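The season starts on the 14th and I still don't have shin guards

Posted 09/08/2021

So I went back to soccer. At my age, with my knees, after a gap so long that my old cleats had basically turned to crumbs in the garage. I pulled them out of the bag and the soles stayed behind. That should have told me something, but I signed up anyway!

The team is called Mersha Rovers and we play in the over-35s division out at the Vatik fields, which if you don't know them are the ones behind the water tower, where the wind comes straight across from the reservoir and every goal kick in the second half ends up back over the keeper's head. I had forgotten that wind. I played there as a kid and I swear it has gotten worse.

We had our preseason friendly last night and I want to write it down while I can still feel my legs (I can feel them a lot). The other side was Drirkska Athletic, who won the division last time out and who all looked, from across the parking lot, like they had been eating vegetables. They had matching warm-up tops. We had bibs, and two of the bibs were a kid's size.

I started at left back. I am not a left back. I'm right-footed and I used to be a sort of lazy midfielder who took the corners, but our regular guy was at his sister's wedding and I put my hand up before my brain got involved. The first time their winger ran at me I did what I thought was a really sensible bit of jockeying, showing him down the line, knees bent, very textbook. He just went. I turned around and he was already crossing it. Luckily the cross was terrible and went into the tennis courts.

After that I dropped off a few yards and it got better. I'd forgotten how much of defending is talking. You shout "step" and "hold" and "yours," and half the time you don't even know if it's right, but everybody feels calmer. Our center half never stops. He shouted at me, at the ref, at a dog. I came off with my ears ringing and I'd happily play next to him every week.

We lost 2-2. I know how that sounds, but friendlies out there go to penalties when the scores are level because everyone likes taking them, and we missed ours and they didn't miss theirs. I did not take one. I was sitting on the cooler with a bag of frozen corn on my hamstring, being supportive.

Our first goal was lovely though. A long throw, a flick on, and our striker hit it on the bounce with his shin, and it looped over the keeper like he'd meant it. He says he meant it. The second was an own goal and I'm claiming a share, seeing as my clearance started the whole mess. Theirs were both from set pieces, and one of those was my man. He's got six inches on me and I was holding a fistful of his shirt and he still got up and headed it in. Fine. Well played.

A few things I learned for anyone else thinking of going back:

Warm up properly. I did some swinging of the legs and a jog to the bathroom and back, and I paid for it after 15 minutes.

Bring more water than you think, and then a spare shirt for the drive home.

Turf shoes are not cleats. I wore turf shoes because of the garage situation, and the dew came down after sunset, and I spent the last part of the game moving like a cow on a frozen pond.

Also, get your registration in early. I filled out mine in July and the league still managed to lose it. They've moved all the player cards over to a website called Mundunix and it would not accept my photo, then it accepted it sideways, then it gave me somebody else's number. I'm now player 826 and I'm keeping it. I thought about asking for it on the back of my shirt but they charge by the digit.

The one thing I'm still going back and forth on is training. The team does a session the night before every game, which seems crazy to me. I need those legs! When I was younger I could train, play, and go out dancing and be fine by breakfast. Now I sleep funny and lose a day. I think my plan is to turn up for the passing drills and then get very interested in my laces when the running starts.

My wife wants me to do one of those gentle strength programs instead and she's probably right. She usually is about anything below the waist (she's the one who spotted that I walk on the outside of my left foot, and I've had that foot for a long time). So I've put a resistance band on the back of my desk chair at work and I do a few pulls whenever I'm waiting for something to load.
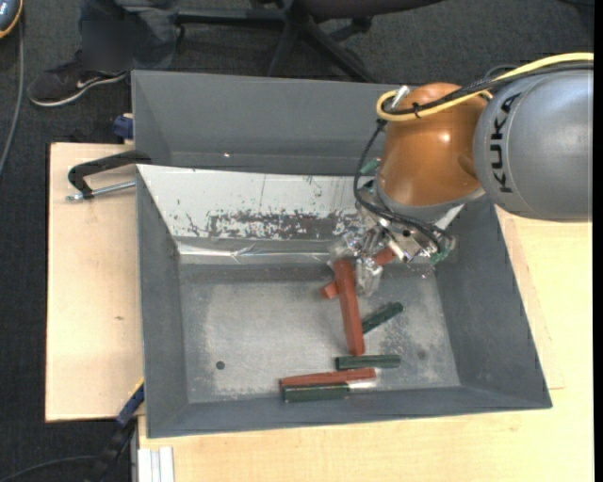 The KUKA at work, with its red and green blocks.

Anyway, the opener is a home game, if you can call it home when four teams share the same field and the same one working net. Kickoff is in the evening and I'm told I might get moved up to midfield if the wedding guest is back and hasn't overdone it. I would love that. I've been thinking about corners all day. There's a short one we used to do, where you roll it to the near man and he leaves it and you run onto your own pass, and I'm fairly sure it isn't legal, so I need to go look that up before I suggest it to a bunch of people I've only just met.

What I do need before then is shin guards. The ones I borrowed for the friendly came up to my ankle bone and stopped, like little saucers, and I've got a bruise above them the color of an eggplant. I went to the sports place by the mall at lunch and they had kids' sizes and one adult pair with a skull on each leg. I'm too old for skulls. I think. I went back and looked at them a second time.

If anyone reading has a spare pair in a medium, plain, not too smelly, leave me a comment. I can pick up anywhere on this side of the river and I'll trade you a barely used pair of turf shoes.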